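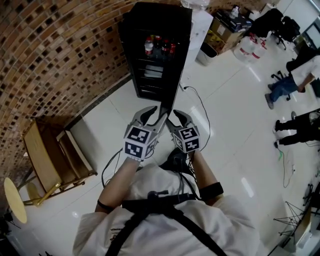
2026-07-01
Zoltán Vörös

Okay friends, a few of you asked why our fridge-door sessions stopped dead last week, so get comfortable, because I tell everything the long way. We teach robots by doing chores ourselves with hand-held grippers, and my job at Trandlow is making sure what we record is worth learning from. The door of that little black fridge looked like the friendliest task on the list. You bring both fingertips to the front edge, you ease it open, you close it again, and the bottles on the top shelf stay where they are. Lovely, simple stuff!

The trouble came from the right-hand gripper. In 7 of 12 takes its recorded position jumped at the moment the door started to move. My hands were steady, I promise you, but on playback the right finger leapt clean through the glass and came back again a moment later.

My first guess was the markers. Each housing is covered in those black-and-white squares, and if a corner gets scuffed or catches a reflection the tracking can wander. So I wiped them, I reprinted them, I turned off the overhead lights and felt very clever. Same jump.

Kwok (patient, kind, owns far too many cable ties) watched me do a take and asked me to do it again, slower. Then she pointed at my elbow. Every time I pulled back with the door, the cable to the right gripper went tight and tugged the plug a hair out of its socket. The signal dropped, the software guessed, and the guess was terrible.

Now the part I really wanted to write down. When we replayed one of those bad takes on the arm over at Erusside, before any of us knew what was wrong, it did just what the recording told it to. It drove the finger straight at the door and hit the glass hard enough to trip the force limit. The arm stopped, the glass held, and the person standing by had a hand on the stop button already. I still didn't sleep well.

So we've changed 2 things. Cables get a proper slack loop and a clip near the wrist, and any take with a position jump is thrown out before it gets near an arm — no more "it's probably fine," which I'm sorry to say was me.

I've sent the bad recordings to the Gollwood folks too, as they use the same connector. If you run a similar setup, please go and give your plugs a gentle wiggle tonight. Door sessions start up again in August, and I'll post how the first batch looks.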